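Solberg Court Filings Corpus: Data Card

Summary

The Solberg corpus is a collection of publicly filed documents from criminal proceedings involving allegations of extortion, blackmail and wire fraud. It is maintained by Trukmont for the study of legal language, in particular how a demand for payment is worded and how each side later describes it to the court.

Contents

Indictments, defence motions, plea agreements and sentencing memoranda are held as plain text. Each filing has a separate metadata record giving the court, the stage of proceedings and the type of charge. Sealed material is excluded.
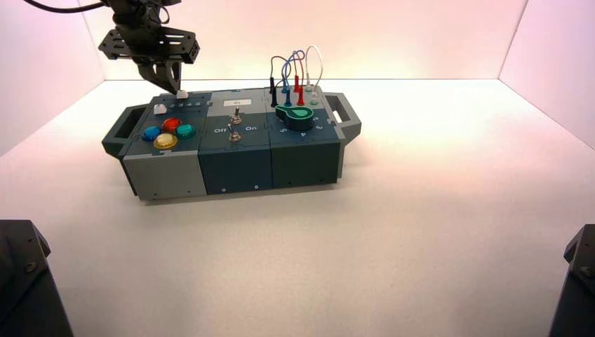 Gripper fingers at the left module of the task board.

Annotation

Every passage containing an alleged threat was labelled by 3 annotators working independently. Disagreements were kept in the release and are stored in the Iltero layer. A label records what a filing alleges and must not be read as a finding of guilt.

Privacy

Names of complainants, witnesses and minors have been replaced with neutral codes. Requests for removal are answered within 60 days.
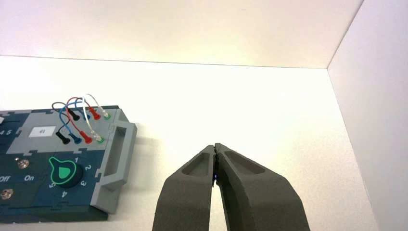
Closed gripper, white enclosure.

Known limitations

Cases settled before charge do not appear. Older filings were scanned and contain recognition errors, chiefly in footnotes and exhibit numbers.

Access

The corpus is available for non-commercial research through the Prunero portal. The April release replaces all earlier versions.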